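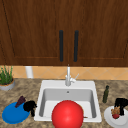 Olura Stone Worktop Sealer, 900 ml
Sold by Villwood Kitchen & Surface Supplies

Stock code: 2607
Pack size: 900 ml bottle, with separate trigger head
Suitable for: granite, slate, limestone, unglazed stone tile
Not suitable for: quartz composite, laminate, solid surface, glazed tile, timber
Availability: in stock at the Pravgate counter and by post

What it is

A water-based sealer for natural stone worktops. It goes into the pores of the stone and slows down oil, wine and coffee long enough for you to wipe them up. The word to notice is "slows". The label says "lasting protection" and we have asked the maker more than once what lasting means, and the reply has been a different number of years each time. Treat it as something you redo when the stone tells you to.

We stock it because it does the ordinary job at a fair price and doesn't leave a film when it's put on properly. We turned down three others before it. One went sticky, one smelt so strongly that we couldn't keep an open bottle in the shop, and one was the same liquid as a cheaper product in a nicer box.

Do you need it at all?

Quite possibly you don't. A lot of granite sold in the past few years was treated with resin at the factory and hardly drinks anything. Put a spoonful of water on the worktop near the sink, where it gets most wear, and leave it for 11 minutes by the kitchen clock. Wipe it off. If there's no dark patch, keep your money. If the stone has gone darker, it's taking in water and sealing will help.

Try it in two or three spots. Speckled stone hides a damp patch very well, so look along the surface from a low angle with a light on. Dark stone is worse still, and the very dense black kinds often refuse sealer altogether. You end up with a smeary worktop and an afternoon of buffing.

If you can't say whether your worktop is granite or a good printed copy, look at the edge by the hob or at the cut-out under the sink rim, if you can get at it. Laminate shows a board core. Sealer on laminate does nothing except make it dull.

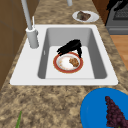 A drop-in sink in a speckled granite worktop. Run a strip of low-tack tape round the rim before sealing.

How to use it

Clean the stone the evening before with warm water and a little washing-up liquid, rinse it, and let it dry overnight. The bottle says an hour's drying is enough. We don't believe it, particularly round taps and along the back edge where water sits.

Mask off the sink, the hob and anything chrome. Fit the trigger head if you like, though a lint-free cloth wastes less. Work on a piece you can comfortably reach across, wet it evenly, and leave it for ten minutes. Don't let it dry on the surface. Wipe off everything that hasn't gone in with a clean dry cloth, then go over it again with another. Most complaints we get are about streaks, and most of the streaks come from stopping after the first wipe.

A second coat is worth it on limestone. On granite we'd do the water test again the next day and only bother if it still darkens. Keep the worktop dry until the following morning and leave food off it for the same time.

Coverage

The label gives a very cheerful figure for coverage. We don't repeat it here because it seems to have been worked out on something close to glass. A bottle did our own display counter twice with some left over, and that counter is polished granite, so a honed or open stone will use more. Buy one bottle first. You can return a second one unopened, but we can't take back a part-used one.

What it won't do

It won't remove a stain that's already there. It will lock some of them in, so deal with oil marks first using a poultice. It won't stop lemon juice or vinegar etching limestone or marble, as that's a chemical change in the stone and no sealer of this sort prevents it. It won't fill chips. It won't make the joint behind your sink waterproof — that's a job for silicone, and if the old silicone has gone black, sealing the stone beside it is a waste of time.

The maker also calls it "antibacterial when dry". Most dry surfaces are fairly unfriendly to germs, with or without sealer. We would ignore that line.

Compared with the Benedetti sealer

We're asked about this every week. Benedetti is solvent-based, costs a good deal more and goes deeper into rough slate and sandstone. For a slate hearth or an outdoor table we'd say pay the extra. For a polished kitchen worktop we tried both on offcuts from the same slab and couldn't tell them apart after a month of tea and cooking oil. Two offcuts on a shop shelf isn't a proper trial, of course. Benedetti also smells for days and needs windows open.

Upkeep

Wash with ordinary washing-up liquid. Bleach, limescale remover and most bathroom sprays will shorten the life of the sealer. Daily "stone care" sprays are mainly soap with scent in them. We do sell one, code 1905, and people like the smell. You don't need it.

Storage and safety

Keep upright and out of frost. A frozen bottle separates and doesn't come back however hard you shake it, so we don't post sealer in January. Wear gloves. Keep children and pets out of the kitchen until the stone has been wiped off. Read the label before opening, and wash any splashes off skin with plenty of water.

Delivery and returns

Orders placed before noon go out the same working day, apart from Friday, when the van comes early and you'll need to order by ten. Collection from Pravgate is free. Unopened bottles can be returned within a month with proof of purchase. If you bring us a photo of your worktop and the result of the water test, we'll tell you whether we think it's worth sealing before you buy.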